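Moving the blog, and other things I put off

So I finally did it. Moved the whole blog off the old host before the renewal hit in September. 427 posts. Took me most of a week of evenings and I am tired and my eyes hurt.

Short version for anyone still on Cutgate — the export button works, but only for posts. Comments come out as a seperate file and you have to match them up yourself. Drafts don't come out at all. I lost 13 of them. Mostly half-written rants about parking so no great loss to the world.

What I kept

Nearly everything. Even the bad years. I thought about pruning and then got sucked into reading old stuff till past midnight, the whole Virnstead allotment saga, the bread phase, the long one about the bus to Troledau that people still email me about. Couldn't bring myself to delete any of it. The bread posts are awful though. So many adjectives.

Tags are a mess. I had "garden" and "gardens" and "gardening" going all at once, for years. Merged them. Probably broke some links doing it, shout if you hit one.

The new theme is called Lambert and it's very plain, flat grays and a dull olive, big blank areas. I like it. Less to look at while reading.

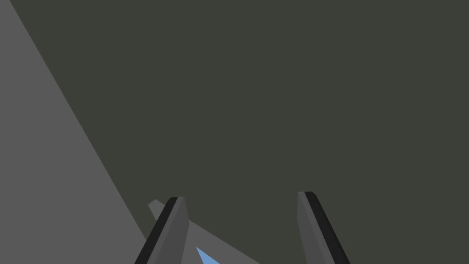

What's still broken

Search. Types fine, finds nothing older than last year.

The RSS feed sent everyone 762 items at once, sorry sorry sorry. No idea how it got to more items than I have posts. Should be fixed now. If your reader is still choking, unsubscribe and add it again.

Footnotes jump to the wrong place on phones. Haven't looked at it yet.

Also the archive page takes over 2 minutes to load on my old laptop, I'll split it by year when I get a free evening. Not this week. Comments are back on, so tell me what else is busted and I'll add it to teh list.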